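Equipment Planning for Automation Projects
Handout for session 4: What the quote leaves out

Bring this to class on Saturday along with your draft budget. If your draft has fewer than two pages of guesses in it, you are probably hiding the guesses inside the prices, and we will spend the first half hour digging them out.

1. Where budgets go wrong

Most of you started with the robot. That is the natural thing to do, because the robot has a price and a brochure. The Sameo brochure in your packet has a very handsome arm on the cover and the words "productive from day one" under it. Please circle those words. Then go through the rest of the packet and find the page that says what was running on day one, what it was picking up, and who had set out the parts. I have looked twice and I can't find it.

For this session, leave the arm out of your budget entirely. Delete the line. What remains is the part of the project you will be managing, and in most of the drafts I have seen it gets a single row called "integration" or, worse, "misc."

We will work on the stage that comes before an arm does anything useful in a learning-based project: people doing the task by hand with grippers they hold, while cameras record. Sellers like to describe this stage as nearly free. You need a table, they say, and a person. Well, yes. Now price the table and the person.

2. The hand-held stage

The case we are using all term is the Givwood bench, a made-up order desk where small goods have to be opened, sorted and put back. Your group is buying for two operator stations. The vendor (Bataineh, in our case papers) offers a pair of hand-held grippers per station, the markers used to track them, and recording software on a yearly license.

The sample quote in the packet comes to $1,772 for what it calls a "station accessory bundle." Look at what that word accessory is doing. The bundle has mounts, spare finger pads, cables and a carrying case. It has no furniture, no computer, no storage and no labor. The grippers themselves are on a separate sheet, and the license is on a third one, in smaller type. Three sheets is how a number gets to look small.

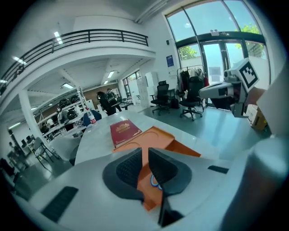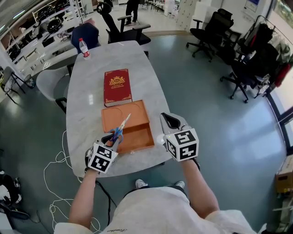 Consumables are the line I would fight over first. The vendor prices finger pads as spares, as if they only get replaced when something breaks, and gives no wear figure at all. A pad that spends the day on soft packaging has one kind of life. A pad closing on scissors, as the left gripper is doing in the second picture, may have quite another, and you should ask for both numbers in writing. If the seller has no numbers, put your own test in the plan: 500 closes on the hardest item in your set, with a look at the pads before and after. Budget a full set of replacements until you have the result.

Next, objects. Students never budget for objects. A hardcover book, a water bottle and a pair of scissors cost next to nothing, so the row stays at zero. But you need duplicates, because things get dented, emptied, borrowed and thrown away, and a task recorded with one bottle may not carry over to another. Flokarden, the supply catalog in your packet, has a minimum order of 11 on most small goods. That is either a nuisance or a decent starting stock, depending on your shelf space. Decide which, and write it down.

Cables and floor space go together. Your drawings show a neat rectangle for each table and nothing between them. Put the cable runs on the drawing. Mark where a chair rolls back, where a second person can stand, and where the cable goes when somebody needs to get past. Floor covers, clips and ties are cheap. Having to move the station in October because the outlet is on the wrong wall is a good deal less cheap, and it will come out of your budget and not the vendor's.

3. Labor, which you have underpriced

The vendor's sheet assumes that an hour of operator time gives you an hour of recordings. I don't believe it and neither should you. Somebody has to put the objects back after every try. Somebody has to check that the tracking held, throw out the bad takes and name the good ones. Arms get tired. Attention goes first.

I am not going to give you a ratio. Every ratio I have been handed came from a person with something to sell, and they all pointed the same way. Run a pilot of one morning, starting at 9 and stopping at noon, and write down these things:

- time from unlocking the door to the first usable take
- time spent resetting the table
- takes kept and takes thrown out, with the reason
- every stop that needed a second person
- what was missing from the room

The last item is the one that finds its way into real budgets. Tape, a decent chair, a place to set things down that isn't the work surface.

4. Questions to put to the vendor

Send these before the demo. At the demo you will be offered coffee and you will forget them.

What happens to our recordings if we don't renew the license? Can we open the files in anything else?

Are the markers sold separately, and can we print our own?

Which parts of the gripper can we replace ourselves, and does doing so end the warranty?

What is the lead time on a single finger pad? (Ask about one pad. They like to answer for a pallet.)

Has the price of the arm been discounted against the cost of the license? If so, what is the price of each alone?

Will you run our task, with our objects, before we sign?

Expect a yes to the last one followed by a long silence. Put a date on it.

5. For next time

Redo your budget with the arm still deleted. You should have at least 11 rows, each with a source: a quote, a catalog price, your own measurement, or the word GUESS in capital letters. I grade a marked guess higher than an unmarked one that happens to be right.

Then write one paragraph arguing that the project should not go ahead. Make it a real argument. Several groups last term wrote theirs as a sort of warm-up for saying yes, and it cost them points. If your rows show that the hand-held stage eats the savings for the first two years, say so and stop there.

Groups still using the old spreadsheet template should switch. The labor tab in the old one multiplies the wrong column.

Comments (4)

benchrat
The carrying case thing made me laugh. We paid for two of those at work and they hold printer paper now.

mo_in_packaging
Question on section 3. If the same person does the resets and the recording, do we split the hours into two rows or keep one? Our group is arguing about it.

coursestaff
Two rows. Same person is fine, but we want to see the hours apart.

third_row_left
Is the new template the one with the green header? The link in the syllabus still gives me the old one.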